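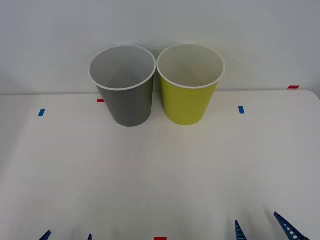
Figura 3. Vasos de papel, gris y verde amarillento, sobre una mesa blanca.

4.2. La sinopsis comercial y la promesa de género

El corpus reúne 353 contracubiertas de novela romántica contemporánea publicadas en los catálogos de Jutach y Prandden, todas en su versión española. Se excluyeron las reediciones y los volúmenes recopilatorios. La extensión media de los textos ronda las 700 pulsaciones, con diferencias notables entre sellos: Prandden tiende a la frase breve y al punto y aparte, mientras que Jutach prefiere un único párrafo.

En la mayoría de los casos la protagonista aparece nombrada en la primera oración y el interés amoroso en la segunda, casi siempre acompañado de su profesión. El conflicto se formula como un malentendido o como un acuerdo con plazo – un verano, una gira, una herencia – y el desenlace queda suspendido mediante una pregunta o unos puntos suspensivos. Solo 18 textos adoptan la primera persona, y todos pertenecen a la serie Nelbridge, que alterna las voces de los dos protagonistas también en el interior de los libros.

La codificación siguió la plantilla de Moulin, con una modificación: la mención a otros títulos de la serie se registró aparte del argumento. Las frases promocionales atribuidas a lectoras no se contabilizaron.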